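Bookkeeper, part time — Etside Shared Workspace

12 shares
3 comments

Etside rents desks and small meeting rooms to freelancers and small firms. We are looking for a part-time bookkeeper to start in December.

You would send out member invoices, record payments, match the bank statements at the end of each month and answer billing questions by email. We have 220 members, and most of them pay by card. The rest pay by check — those need to be entered by hand.

The job is 11 hours a week, spread over mornings you agree on with Henryk Pawlak, the office manager. Some of the work can be done from home after the first month. There is a $2,000 yearly allowance for classes or certification.

You should have done bookkeeping for a small business before and be comfortable with spreadsheets. A degree is not required. Experience with sales tax filings is helpful, but we can show you how we do ours.

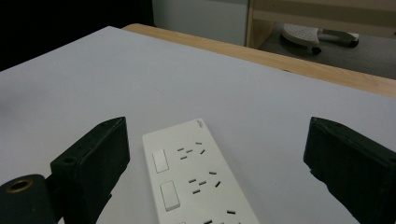 White tabletop and power strip.

To apply, send a resume and a short note about your last bookkeeping job to Urmila Awasthi at the front desk, on paper or by email. Please include two references. We will contact everyone who applies, and interviews take place at Etside.

Posted October 2026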